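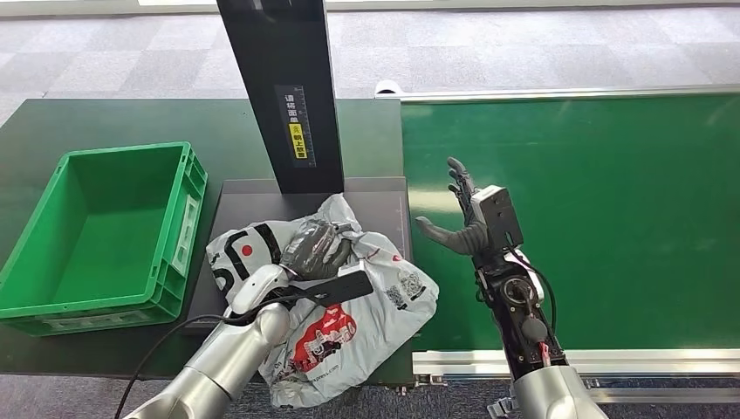
Vamen stellt Packplatz am Standort Norport um: Etikett nach oben, Kiste nach links

Norport, 16. Januar 2021 -- Der Versanddienstleister Vamen hat seine Packplätze für Beutelsendungen neu geordnet. Betroffen sind Annahme, Vermessung und Übergabe ans Förderband. Die Umstellung lief im laufenden Betrieb, die letzten Plätze sind seit dieser Woche fertig.

Anlass: immer mehr Ware kommt im Kunststoffbeutel statt im Karton. Bunt bedruckt, knittrig, rutscht. Beutel liegen nie so wie sie sollen. Auf den alten Plätzen, noch für Kartons geplant, wurde viel gedreht, gesucht, nochmal gedreht.

Was ist neu

Der Tisch. Dunkelgrüne Arbeitsfläche, darauf in der Mitte eine flache dunkelgraue Platte. Auf ihr wird die Sendung abgelegt. Links steht die grüne Kiste, auf der anderen Seite liegt das Förderband. Alles in Griffweite, keine Wege mehr um den Tisch herum.

Die Säule. Hinter der Platte steht eine schwarze Säule mit schmaler Skala. Auf dem gelben Feld darin steht auf Chinesisch, dass das Versandetikett nach oben zeigen soll. Für die Teams in Norport gibt es den Hinweis zusätzlich auf Deutsch, als Aushang am Halleneingang und in der Einweisungsmappe.

Die Kiste. Offen, hellgrün, ohne Deckel. Vorher waren verschiedene Kisten im Umlauf, verschiedene Höhen, nichts passte ineinander. Jetzt eine Sorte für alle Plätze.

"Beutel sind undankbar", sagt Mirjam Nijs, Leiterin Versand bei Vamen. "Die Folie glänzt, sie wirft Falten, und genau in der Falte sitzt dann der Code. Wir wollten einen Platz, an dem man den Beutel hinlegt, glattstreicht, fertig. Das dauert beim Erklären länger als beim Machen."

So läuft es jetzt

Sendung auf die Platte. Etikett suchen, nach oben drehen. Folie im Bereich des Codes flach drücken, vor allem bei großen Beuteln, die vorne über die Kante hängen. Liegt ein zweites Päckchen in den Falten: rausnehmen und einzeln auflegen. Danach aufs Band. Was sich nicht lesen lässt kommt in die grüne Kiste und wird am Ende der Schicht von Hand nachbearbeitet.

Ein Punkt der in der Probephase oft für Rückfragen gesorgt hat: aufgedruckte Codes. Viele Händler drucken eigene quadratische Codes auf ihre Beutel, für Werbung oder App. Die haben mit dem Versand nichts zu tun. Maßgeblich ist allein das Versandetikett. Händler, die ihre Beutel neu gestalten lassen, bittet Vamen deshalb, eine ruhige unbedruckte Fläche freizulassen.

Geplant wurde der Umbau zusammen mit dem Büro Boström. Die Tische lieferte der Ausstatter Standent, montiert wurde in 3 Abschnitten. Insgesamt sind in Norport jetzt 90 Plätze umgerüstet. Einweisung pro Schicht: 2 Termine, jeweils direkt am Tisch, ohne Folien und ohne Schulungsraum.

"Wir haben am Anfang viel zu viel auf den Tisch gestellt", sagt Marcus Sorensen von Boström. "Ablage für Stifte, Ablage für Klebeband, ein Monitor. Ist alles wieder runter. Die Platte braucht Luft auf allen Seiten, sonst bleibt die Folie hängen."

Auch die Reinigung wurde neu geregelt. Platte und Tisch werden zu jedem Schichtwechsel trocken abgewischt, Klebereste sofort entfernt. Kisten werden gestapelt am Hallenende gesamelt und dort getauscht, nicht mehr zwischen den Plätzen abgestellt.

Wie es weiter geht

Im Juli folgt der Retourenbereich, dort mit 5 Plätzen im ersten Schritt. Retouren sind schwieriger: Beutel schon einmal geöffnet, oft neu verklebt, altes Etikett noch drauf. Ob die gleiche Tischhöhe passt, wird gerade geprüft. Ginevra Marras übernimmt die Projektleitung für diesen Teil.

Händler mit Fragen zu Beutelformaten und Etikettengröße können ab sofort das neue Merkblatt anfordern. Es ersetzt die bisherige Packanleitung für Kartons und Beutel -- die alte Fassung bitte nicht mehr verwenden. Für Kartons gilt ein eigenes Blatt, das folgt.

Über Vamen
Vamen übernimmt Annahme, Sortierung und Versand von Kleinsendungen für Onlinehändler. Schwerpunkt Beutelware, Textilien und Zubehör.

Pressekontakt
Vamen, Standort Norport
Princess Espiritu, Kommunikation
Anfragen von Fachmedien: Shoshana Whitlock
Besichtigungstermine nach Absprache. Abdruck frei, Beleg erbeten.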